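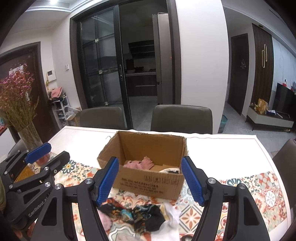
Open box on the tiled-pattern tablecloth.

2024-07-22

Madder bath, take 3, and what a color! The Tonilden roots went in after an overnight soak and I held the pot at 57 °C for the whole morning — no browning at all, just a deep brick red with a bit of orange at the edges. January's batch looked like weak tea next to it.

Used 113 g of root, ground finer than before (the coffee mill copes fine if you stop to let it cool). Alum mordant at 10 percent, same as the Haruna recipe. The wool from Flokisstead takes it up so evenly! Cotton is still patchy, so I want to try a second mordant bath there before blaming the roots.

Skeins are on the line in the shade. Keep the leftover bath, please — I want to see what peach we get out of it.

To do: chalk in the next pot, label the jars, order more alum.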